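Cold Water, Short Cycles: Sawsan Boutros on Rental Linen

Sawsan Boutros has run the wash floor at Holtham, a regional linen service, for most of her working life. Elisa Negri spoke with her in September about wash temperature, fabric wear and the arithmetic of replacing a tablecloth.

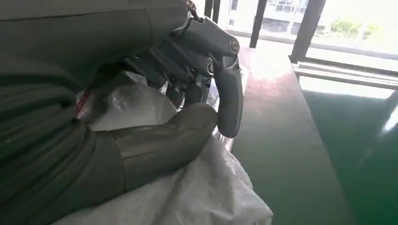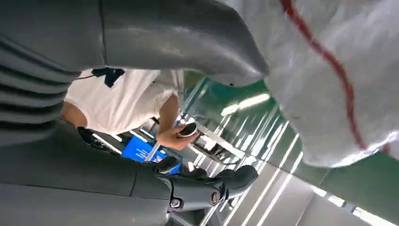
Gray arm and hand sections, two close views. White material in the grip in the first.

Holtham washes restaurant and hotel cotton. Until last year, the standard program for white goods ran at 72 degrees Celsius. Boutros moved most of it down to 60.

"The higher setting was inherited," she says. "It came with the old chemistry. When we changed the detergent, the program stayed where it was."

The change was tested on one product line, a plain napkin bought from El-Sayed. A batch of 865 pieces was marked at the hem and followed through the plant. Boutros tracked tensile loss, grayness and the rate of rejects at inspection. Tensile loss fell. Grayness did not move until the rinse was shortened, and then it got worse.

"So the rinse went back to its old length," she says. "We kept the temperature and gave up on the shorter rinse. You change one setting at a time or you learn nothing."

Grease is the exception. Kitchen cloths still run on the hot program, with a separate prewash. She does not expect that to change, and she is skeptical of suppliers who say it will.

Asked about drying, she is less settled. The plant uses Grirora dryers, which stop on a moisture reading, and she considers the factory setting too dry for cotton. Her own target leaves 2 percent more moisture in the cloth before it reaches the ironer. "Overdried cotton irons badly and it breaks at the folds. People blame the ironer."

The next item on her list is water hardness. Holtham's second site, at Hosus, draws from a different supply, and its whites come back duller on the same program. She has asked for a softener there and is waiting on the quote. In the meantime, the Hosus dose has been raised slightly, a measure she describes as temporary.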